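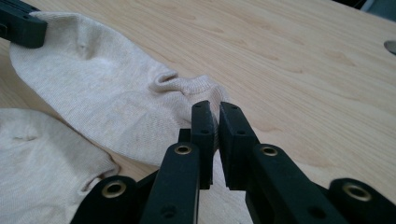 What does it take to build a hand-held gripper in a shared workshop? A 3D printer, a drill press, a set of brass eyelets for the pivots and roughly 10 evenings of bench time.

Filed under: Makers / Hardware / Press Releases

STOCKDALE -- The Esby shared workshop has released plans for the Nevura, a hand-held parallel-jaw gripper that members can print and assemble without machine-shop training. The release covers the part files, a drilling template and a written assembly sequence.

The Nevura uses two parallel fingers driven by linkage arms. The arms turn on brass eyelets pressed into printed plastic, and the finger pads are held by small screws so that they can be changed when worn. The tool is used to record hand motions on household tasks, including sorting and folding socks, for later use in training a robot arm.

"Most of the redesign went into the pivots," said Vikas Kandpal, who leads the build. "The first set bound up under side load. We opened the holes, switched to eyelets and changed the order of assembly -- the outer links now go on last."

In bench testing, one set of links was cycled 2152 times before play at the pivots exceeded the workshop's limit. Pads are inspected every 500 cycles. Knit fabric remains the hardest material in the test set, as thin layers tend to slide out between the pads at low closing force.

A powered version, the Stornia, is in development. It keeps the same finger geometry and adds a single motor in place of the hand lever. Plans are expected in November.

Build sessions are held at the workshop on Monday evenings and are limited to 9 places. Participants should bring safety glasses and a set of metric hex keys. Printed parts can be ordered in advance at the front desk.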